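Quilting and Fiber Art > Techniques > Basting and Longarm

Thread: Batting shift on a wall piece, 30 x 30, dense matchstick

clillard_k
I am quilting a whole-cloth wall piece in silk dupioni over wool batting. Lines are matchstick, free spacing, walking foot. After the first third, the top had crept toward the right side and the back showed a pleat near the center. I ripped it out. Basting was curved pins only, a hand's width apart. Thread is 100 weight silk on top and in the bobbin, needle 60/8, stitch length 3.

Before I baste it again I would like opinions on spray versus thread basting for silk. The piece is going to a juried show in May and cannot be washed.

urnari
Thread baste. Spray needs to come out with water or a long airing, and you have ruled out water. I have seen residue ring on dupioni months after the fact. Grid of running stitches, long darning needle, cotton thread in a color you can see.

Also, 3 is long for matchstick in silk. Try 2.5 on a scrap with the same batting.

peng_wholecloth
Disagree on the spray. A light coat applied to the batting and never to the silk has held for me on four show pieces with no ring. The problem is people spraying the fabric from close up. Hold the can back, spray the wool, lay the silk down, smooth from the center.

The creep you describe is mostly a stitching order problem anyway. If every line is sewn in the same direction, the foot pushes the top the same way each time. Basting delays it but will not stop it.

urnari
Four pieces over how long? Adhesive ages. A conservator at our guild meeting showed samples that had yellowed under the top, and they looked fine when they were made.

peng_wholecloth
Oldest is six years. Hung indoors, no direct sun. I check it every winter. I accept that six years is short by a conservator's standard.

Kanyarat Saengthong
Both points stand, and they are separate. Method of holding the layers is one question, sewing order is another. My procedure for unwashable silk, which assumes a flat surface larger than the piece:

1. Press the backing and leave it flat overnight. Tape it face down, taut but not stretched. If the weave lines bow, lift the tape and start over.

2. Lay the wool on top and let it relax. Do not pull it to the edges. Trim it an inch outside the finished size.

3. Square the silk to the table edge, then turn the whole job so you can reach a corner without leaning on the middle.

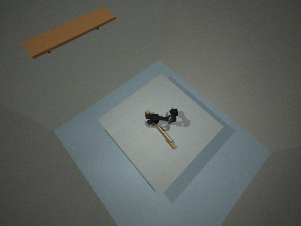 4. Thread baste from the center out to each corner first, then fill in the grid. Keep the rows closer together than you would for cotton.

5. Sew anchor lines before any matchstick. One down the center, then one midway to each side, then halve the gaps again. Alternate direction on every line.

6. Fill between anchors, still alternating. Pull the basting as you reach it so the foot does not catch.

Reduce presser foot pressure before you touch the needle or the tension.

clillard_k
Thank you. My machine is a Werus and the manual says foot pressure is fixed on that model. Is there any adjustment for it?

werus_owner
Check the top of the head, left side, under the cap. Mine has a screw the manual does not mention. Early ones do not have it. If yours is one of those, you can get close to the same effect with a thinner batting, but then you lose the relief.

urnari
I would not change batting on a piece with that much line work. Wool is the reason it reads from across a room.

peng_wholecloth
Agreed on that one.

clillard_k
Found the screw. Backed it off one full turn and ran a sample with anchor lines in alternating directions at 2.5. No pleat on the back. The top still drifts slightly at the far end of the longest lines.

Kanyarat Saengthong
Slight drift at the end of a long line is usually drag. Support the weight of the piece to the left of and behind the machine. If it hangs off the table, the foot is pulling against it.

clillard_k
It was hanging. I have moved the machine to the other end of the table and will thread baste tonight. Spray stays on the shelf for this one. How many yards of silk should I have on hand? I have one 1000 yard cone.

urnari
Wind your bobbins from the same cone and weigh it before and after the first block of lines. Multiply out from there. Matchstick uses more than people expect, and dye lots in silk do not always match.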